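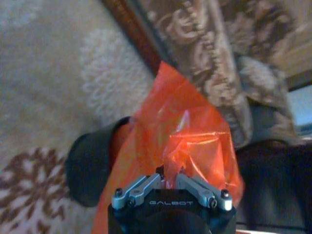
The Lisberg word list is a plain text file of household words as they are used in and near Lisberg, with short notes on meaning. It covers kitchen, laundry, floor coverings, storage and small repairs. Some 600 entries are in the main file so far. Everyday things turned out to have the most variants: a thin, see-through plastic bag, crumpled like the orange-red one in the picture, is entered under three different headwords, and a patterned rug under two.

## Files

- `words.tsv` – main list, one entry per line
- `variants.tsv` – spellings and local forms, linked by entry ID
- `notes.txt` – longer remarks, mostly on laundry words

## Columns

`words.tsv` has 8 columns, tab-separated, UTF-8. The `area` column holds either `town` or `birnside`. Empty means the form was heard in both.

## Sources

Most entries come from the Abbasi notebooks, which were typed up by hand. The rest were pulled from a Granidex export and checked against the notebooks where the two overlap. Where they disagree, the notebook form is kept.

## Known problems

- IDs above 1000 are reserved for variants – don't use them in the main file.
- Plurals are not handled the same way throughout.
- Birnside is thin on kitchen words. More are planned for August.

Last edited 2018-07-09.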